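Unit 3: Describing and sorting mixed small items

Set a shallow tray on the counter by the sink. Record each item by material, surface and firmness before naming it. Work in pairs; allow 22 minutes.

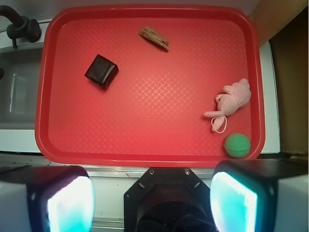 Surface comes first on the record sheet. Use plain terms: rough, smooth, dimpled, ribbed. Wood with a splintered face is handled by the sides. Soft toys are entered under fabric, with any cord or loop noted on the same line.

Round items need a separate entry for seams.

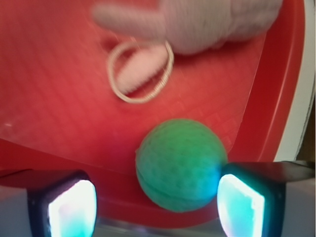 Fig. 2. Green ball with dimpled surface; looped white cord behind.

Hand in the sheet at the end of the session.

Last updated: 6 February 2022

Related handouts
Biltwood: grading offcuts
Vekideck tray liners

Comments (2)
Is firmness scored by hand only?
Page 2 of the sheet won't print for me.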